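Two months with the Rundero hand-held gripper kit

January 30, 2022
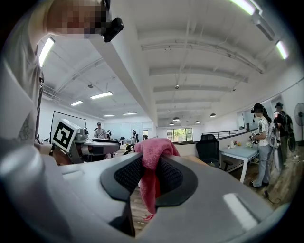 Pink microfiber cloth on the pad of one of the grippers, with more of the group at work behind.

We've had the Rundero kit since December, and a few people have asked whether it's worth the rental price. My short answer is yes for cloth work, maybe for anything else.

We rented 4 sets. Each one is a pair of hand-held grippers, a head camera and a backpack for the recorder. You do a task by hand with the grippers, the recorder saves it, and the files go to whoever trains your robot arm. In our case that is Zinash Admasu, who runs the folding project we call Cocco.

Setup took me most of a morning. The printed guide is two pages and skips the part where you pair the left and right grippers. Kenneth Ogilvie worked it out by holding both triggers down until they buzzed. After that it was quick, and a new person can be recording in roughly 6 minutes.

The grip is good. A thin microfiber cloth is hard to pick up off a flat table with most tools I've tried, and these manage it if you come in low. Towels are easier. Socks are a pain — the fingers tend to grab both layers.

The body is bigger than I'd like. It's fine for the first hour, then you feel it in the wrist. We swap people out before that becomes a problem. The backpack straps are too long for anyone short, and the spare cable is stiff.

Battery life is fair. We lost two recordings to a dead pack before we started charging over lunch. Support answered my email the next day and sent a replacement charger at no cost.

I also looked at the Leratau kit. It's lighter, but you have to buy it outright and the software only ran on one of our laptops.

We're keeping the Rundero sets through the spring. Zinash wants to try shirts next, and I've asked for the shorter straps.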